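# Chapter 5: Folding, Flat and Otherwise

When I first began teaching the care of clothes, in a long upstairs room at Starholm with too few tables and a radiator that knocked all winter, I used to start the course with washing. It seemed the natural place. Clothes get dirty, clothes get washed, and everything else follows along behind. It took me several terms to notice that my students came to me knowing how to wash a shirt perfectly well (or at least knowing how to read the label and press the button), and that what they really wanted, though few of them would have put it this way, was to know what to do with the shirt afterward.

So this book spends its first four chapters on fibers, labels, washing and drying, and then slows down considerably. We are going to stay with folding for a good long while. You will fold towels before the chapter is over, and pillowcases, and one fitted sheet, which I promise is not as bad as you remember. But I would like to begin with a jacket, and a light, soft, slippery sort of jacket at that, the kind people wear to run around a field in or throw over their shoulders on a cool evening in June.

You may wonder why we don't begin with something easier! A dish towel has four corners and no opinions. My old colleague Zoltán Hegedűs always started his classes with dish towels, and his students folded beautiful dish towels, and then he handed them a jacket and they looked at him as though he had handed them a live goose. The trouble is that a towel teaches you to match corners, and a jacket hasn't got any. It has shoulders, which are round, and sleeves, which go where they please, and a collar or a hood or a thick band of some kind at the neck that doesn't want to lie down with the rest. If you learn on the jacket, the towel takes care of itself.

## 5.1 Laying out

Before you fold anything you have to lay it out, and I would ask you to give this step more time than feels reasonable. Most poor folds are really poor layouts. A sleeve that starts out twisted stays twisted, and a wrinkle trapped under the first fold will be pressed in nicely by the second and third.

Choose your surface first. A bare polished table is handsome but a slippery jacket will skate about on it, so spread a cloth underneath, something woven with a bit of tooth to it. A plain beige or gray cloth is very pleasant to work on, and a light-colored garment shows up well against it. An old tablecloth will do, or a length of curtain fabric. At home I use a piece of Urnis upholstery remnant that I have had longer than I have had my present kitchen.

Now put the jacket down, and before you touch it again, look at it. I mean really stop and look, with your hands at your sides if you can manage it. Where has the fabric bunched? Which sleeve is lying the way it was cut, and which has rolled over on itself? Are the shoulders level, or has one of them ridden up? 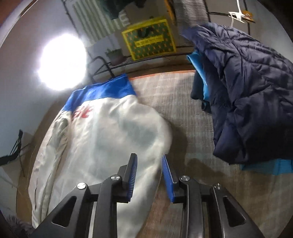
Ákos Halász, who read this chapter in draft and has folded more sportswear than anyone I know, likes to say that a jacket has three kinds of wrinkles, and I have borrowed his names for them because I never came up with better ones. There are *soft wrinkles*, which are shallow and wander about, usually near the shoulder, and which go away under the flat of your hand. There are *long creases*, which run the length of a sleeve and tell you the sleeve has been rotated somewhere above. And there are *buried folds*, narrow and dark, where the cloth has doubled under and you can't see how much of it is down there.

Soft wrinkles you may stroke out at once, from the center toward the edges. Long creases have to be dealt with at the armhole. Take hold of the sleeve close to the shoulder, turn it gently until the crease opens, and only then run your hand down to the cuff. If you begin at the cuff and pull, you will straighten the last few inches and leave the twist exactly where it was. Buried folds need to be lifted. Slide your fingers under, raise the cloth clear of the table, and set it down again.

Seams are your best guide through all of this, particularly on a jacket made up in two colors. White with a blue panel is a very common arrangement, and wherever the colors meet you have a line that was straight when the maker sewed it. If that line wavers on your table, the cloth on one side or the other has shifted. Follow it with a fingertip from end to end and you will find the spot. On a one-color jacket you have to hunt for the seams a little, but they are there, and they work just as well.

A word about printed marks, lettering and badges. Try not to put a hard fold straight across one, especially on a jacket that will be sitting in a drawer for a season. Print can crack along a crease, and once it has cracked there isn't much to be done. Move the fold an inch to either side and nobody will know the difference.

## 5.2 What you will need

For the exercises in this chapter, please gather the following:

- one light jacket, any size, clean and completely dry
- a woven cloth larger than the jacket with its sleeves spread
- a folding board, or a stiff piece of cardboard 10 inches by 13
- a shallow drawer or a storage box (the Loda box from Chapter 3 is fine)

If you are working through the book with a class, share the boards but let each person have a jacket of their own. The second-hand shop on Waaka Street kept us supplied for years, and an odd or outdated jacket folds exactly like a new one.

## 5.3 Exercise: five layouts

Lay your jacket out flat on the cloth, front side up. Smooth it as described in 5.1. Then pick it up by the neck, give it one good shake, drop it, and do the whole thing again, until you have laid it out 5 times. Do not fold it yet, however much you would like to.

After each layout, write down which of the three kinds of wrinkle gave you the most bother and where it was. Keep the notes. You will want them when we come to the sleeve fold in 5.4, and again for the larger garments, whose measurements are set out in the table on page 334.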